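Ticket 700, Gultisine newsletter editor, update 2 September 2024

Hi Kane, me again! Drafts still won't save once I add a fourth picture. I cleared the cache, switched browsers and waited 18 minutes (tea helped). Text alone saves fine.

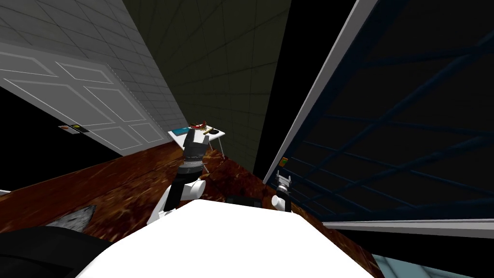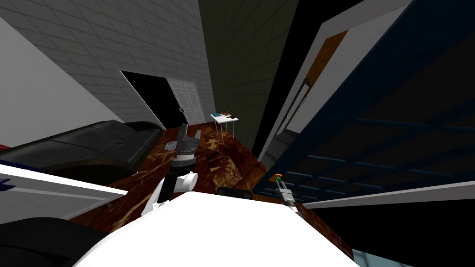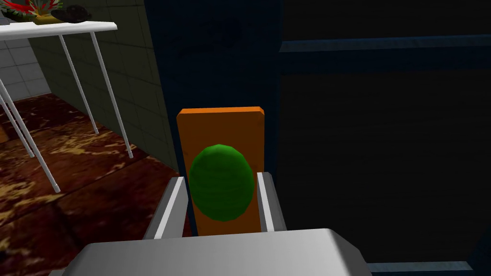
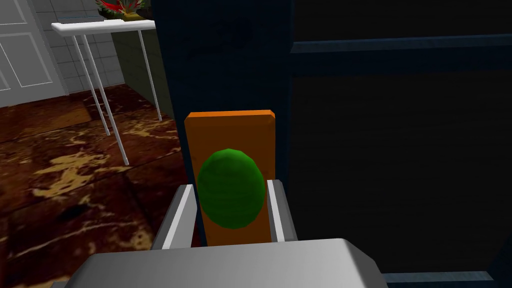 Then I hit Save and got "session expired" 2 times running. Wiremu Brunton gets the same on his login, so it isn't just me. Could you raise the upload limit?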